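Drucken | Per E-Mail senden

Rundentimer Dinix: Kapitel 4 – Den ersten Sparringsabend einrichten

Jetzt wird es spannend! Der Dinix hängt, das Netzteil steckt, und ihr könnt euren ersten Kampfabend programmieren. Das geht schneller als einmal Handgelenke bandagieren.

1. Taste MODUS drücken, bis im Display KAMPF erscheint.
2. Rundenzahl wählen: drei für normale Kämpfe, fünf für Titelkämpfe.
3. Rundenlänge mit den Pfeiltasten einstellen und mit OK bestätigen.
4. Pausenlänge eingeben. Wer mag, legt noch das Vorsignal dazu (wir lieben es – die Ecke weiß sofort, dass der Hocker raus muss!).
5. Speicherplatz wählen. Es gibt 25 davon, also ruhig auch für Grappling und Pratzentraining eigene Profile anlegen.

Hinweis: Profil 1 lädt nach jedem Einschalten automatisch. Am besten liegt dort das Programm, das ihr am häufigsten braucht.

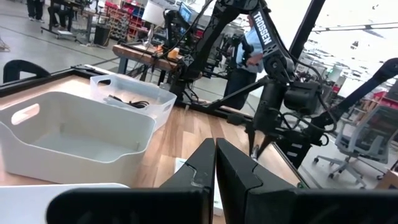
Offene Kunststoffbox auf dem Tisch

Weiter geht es mit dem Ton, und der hat es in sich! Der Gong schafft auch eine volle Halle mit 800 Zuschauern.

6. LAUT gedrückt halten und den Pegel langsam hochfahren.
7. Mit TEST einen Probegong auslösen und dabei einmal quer durch die Halle gehen.
8. Zum Schluss START drücken. Die Ampel springt auf Grün, und los geht die erste Runde!

Vorsicht: Beim Probegong nie direkt vor dem Lautsprecher stehen. Gehörschutz tragen, wenn der Pegel über Stufe sechs liegt.

Achtung: Während einer laufenden Runde das Netzteil nicht abziehen. Die Restzeit geht sonst verloren.

Text: Florencio Soler, Stand 1. September

Ebenfalls in dieser Anleitung
Kapitel 3: Wandhalter Nultitport montieren
Kapitel 5: Zweitanzeige Pleltgate koppeln
Fehlercode 397: Funkfernbedienung neu anmelden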